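Search this site Search Enter keywords

How to stretch a big snack haul into months of lunch boxes

Every August I tell myself I'll get organized about lunch snacks, and every December I'm standing in the kitchen at 7 a.m. shaking an empty box. This year I finally worked out a system, and it's cheap! 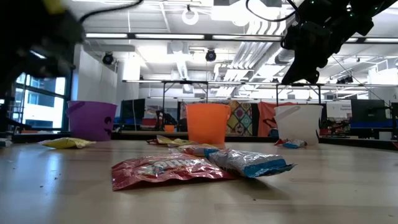 Odette Varley
Home and Pantry Writer, Nulstead
Thursday, December 11, 2025

577 shares 3 comments

Start with a proper clear-out. Pull everything out of the pantry, check the best-before dates (brace yourself) and write the soonest ones on the front with a marker. Anything open goes in a bowl on the counter, and I promise it'll be gone by supper.

Next, sort by when it gets eaten. I do school days, hockey nights and "we're stuck in the car" days. My neighbours sort by flavour, and their kids had all the good ones finished in a week — learn from them.
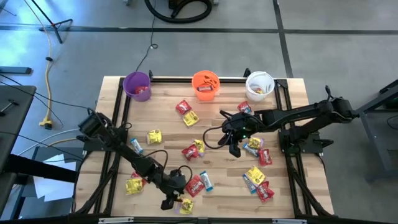

Grab whatever tubs you have and label them on the side, so you can still read them once they're on a shelf. My labels are masking tape. I did try the fancy Flerano ones and they curled up in the humidity, so back to tape it was.

Then set your budget. I spend $200 at the start of each term at the bulk place out past Damura, and when it's gone, it's gone. Last year I was over 700 for the whole year and had nothing to show for it but crumbs in the minivan.
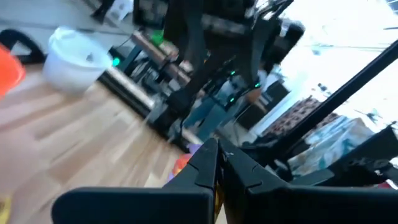 Refill on Sunday night, only from the back-up bin, and only enough for the week. Keep the back-up bin somewhere annoying to reach. Mine's on top of the furnace room shelf behind the camping stove, and it has saved me a fortune. Chocolate goes in the coolest cupboard you've got, well away from the dishwasher — I lost a whole batch that way.

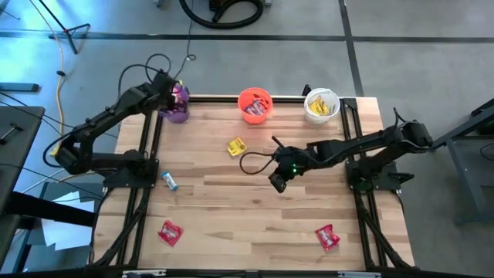
Can I freeze granola bars and chips?

Granola bars freeze nicely for a couple of months if they're sealed, and they thaw in the lunch bag by recess. Leave the chips in the cupboard, they keep fine there.

3 comments Leave a comment Share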